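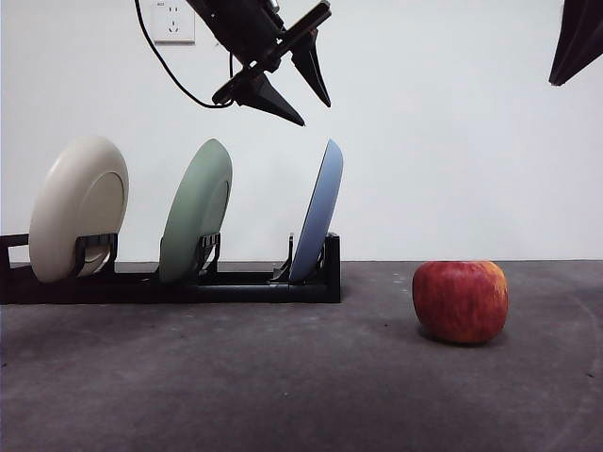 Dish Area Safety Checklist, Vastell House, Ground Floor

Inspected by: Iestyn Rees
Second reader: Hae-won Seok
Month: December
Start time: 8 in the morning, before coffee, which may color the remarks
Ratings: OK / Watch / Fix

1. Rack stands flat and does not rock
OK. Pushed it at both ends. The old rack used to walk toward the edge whenever someone set down a saucepan, so this is a step up in the world. It is long and low and black, and it goes with the gray surface so well that I would prefer people look before putting a bag down on it.

2. Holders sound, no cracks or missing pieces
OK. The slotted uprights work in pairs, one pair to a plate, gripping it by the lower edge. I wiggled every one. Please do not load two plates into one slot. I know it can be done. Povilas Mets has shown me that it can be done.

3. End post firm
Watch. The tall post at the right-hand end has a little give when leaned on. It is there for the rack's benefit and should not be used as a towel rail, a hat stand or a handle for carrying the whole thing with the plates still in it.

4. Plates free of chips and cracks
OK for the ones in the rack. I ran a thumb along the rims and still have the thumb. Two side plates from the cupboard failed and have been wrapped and thrown out. If you were fond of them, my sympathies.

5. Outlet cover secure and undamaged
OK. White outlet on the white wall, screws tight, no scorch marks. There is a printed label at its upper left corner in type suited to a very small electrician. I have asked for a bigger one.

6. Outlet kept clear of splashes
Watch. Wet plates get shaken off at this spot, and the outlet is on the wall right behind. Shake over the sink. The kettle moves to the other counter as agreed, and it should stop coming back.

7. Outlet test button and trip
Fix. The shutoff for this wall is marked in the panel as "Kai-wen's radio." Kai-wen Lu says the radio left with the previous carpet. Relabel the breaker, then test again and write the result on this sheet, in ink.

8. Wall clean and sound, no mold or bubbling paint
OK. Smooth, off-white, and so far free of the tomato incident that befell the other side of the building.

9. Surface clean and free of grit
Watch. The charcoal finish is speckled, so crumbs have excellent cover. Wipe it whether or not it looks dirty. The pale smudges took two goes with the Zelgate cleaner. The faint curved mark over on the right did not shift at all and I am recording it as permanent until someone proves me wrong.

10. Safe load posted
Fix. The card with the load limit is gone from the cupboard door. In its place is a menu from Jankauskaitė with the soup circled. Put the card back. The menu may stay on the fridge.

Comments from second reader

Agree with all of it except item 3, which I would rate Fix. I have seen Ragnvald Skjelbred lean on that post while telling a story, and his stories are long. H.S.

Reply: Left at Watch. Ragnvald has been spoken to. I.R.

Open items
Item 7, relabel and retest: Kai-wen
Item 10, new load card: Povilas
Bigger outlet label: ordered, job 876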